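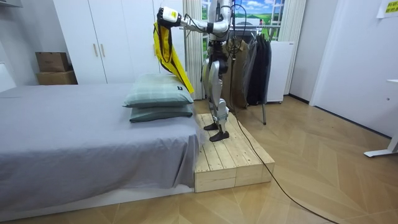 Bedside pick-up task, right arm, robot on the step.

Setting up the Bollcombe bedroom kit for garment handling

The Bollcombe kit from Skivurden is a set of room tasks for full-size humanoids. It comes as a task file, a platform drawing and a license for the Budik control panel. The steps below cover the bedside task, where the robot holds a piece of clothing over the bed.

1. Build the platform. The drawing calls for plain pine boards on a box base. Push it tight against the side of the bed at the pillow end. Check that it doesn't rock — both feet need a flat surface.

2. Make the bed with a plain fitted sheet and stack 2 pillows next to the platform.

3. Run the cable off the back of the platform and leave slack on the floor. Keep it clear of the feet.

4. Stand the robot on the platform with the knees slightly bent. Open Budik, load the bedside file and set arm speed to 20 percent for the first runs.

5. Place the garment and start the grip test. Pick one in a color that stands out from the bedding. Yellow on pale green is easy to follow on video.
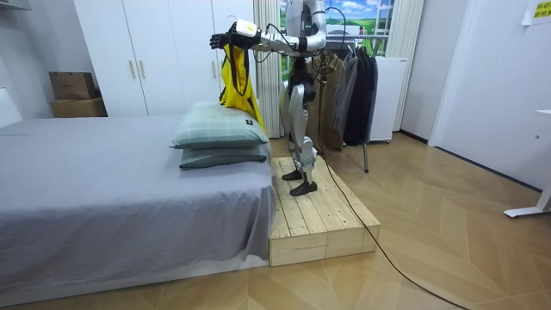
Escobar wrote in to say that the default grip setting was too light for anything heavier than a T-shirt, and that raising it by 10 percent fixed most of the drops.

We now start with the higher setting too. Change it under Hand, then Grip, and save before you restart the task.

6. Repeat the run until you have more than 200 logged grips, then export the log from the Budik menu.

The platform lumber is not included in the price. Replacement finger pads are sold separately.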